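Ternmont Footway and Crossing Safety Checklist
Quarterly walkover, Satden junction
Date: 13 February 2025
Inspector: Llinos Beddoe
Checked by: Hywel Pritchard

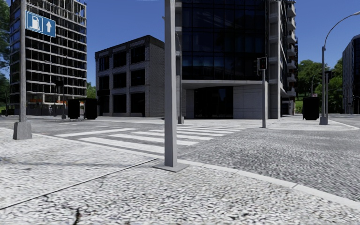
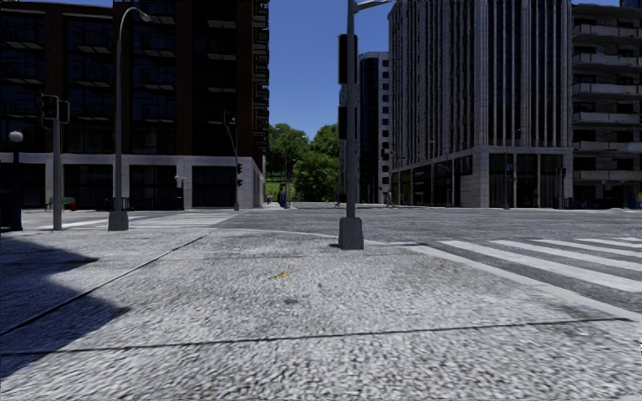
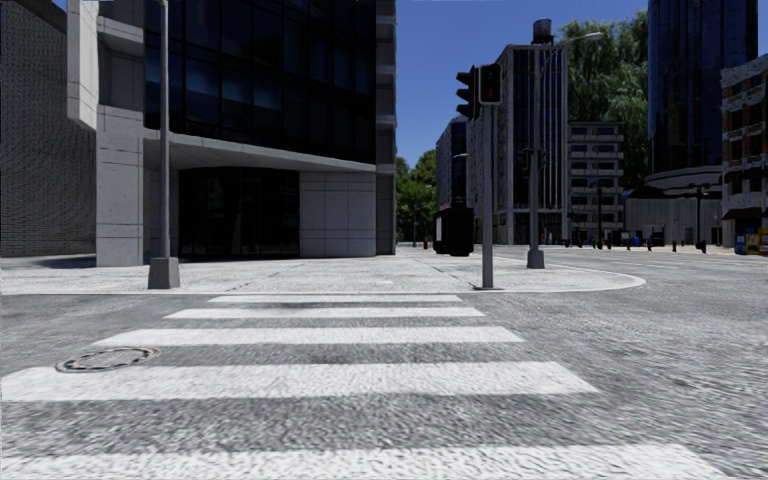 Corner paving and poles (first two); zebra crossing and manhole cover (third).

1. Trip hazards
Pass, with comment. Report any difference in level over 15 mm. None found on the north side. One slab outside the Parri shop rocks under load – rebed by March.

2. Kerbs
Pass. Joints sound. Dropped kerb at the bakery has a chipped edge, left from the last walkover. No change.

3. Drainage
Fail. Gully 9 is silted to the outlet and the grating is seized. Jetting order raised with Nallar. Check again after the next heavy rain.

4. Covers and frames
Pass. No rocking when walked over. Lifting keys not tried.

5. Poles and fixings
Pass, with comment. Base bolts tight where exposed. Inspection door on lamp column 2 opens without a key. Taped shut for now, new lock requested.

6. Road markings
Pass. Wear to be scored again at the next visit.

7. Tactile paving
Not checked. Parked van over the area at the time of the visit. Ermira Pavlović to return.

8. Clear width
Fail. Café boards on the east side leave some 50 cm less than the agreed width. Owner spoken to – boards moved back while on site.

9. Street lighting
Not checked, daylight visit. Night check booked with Haf Pumphrey.

Open items: 1, 3, 5, 7, 8, 9
Send photographs of finished repairs to H. Pritchard with the item number.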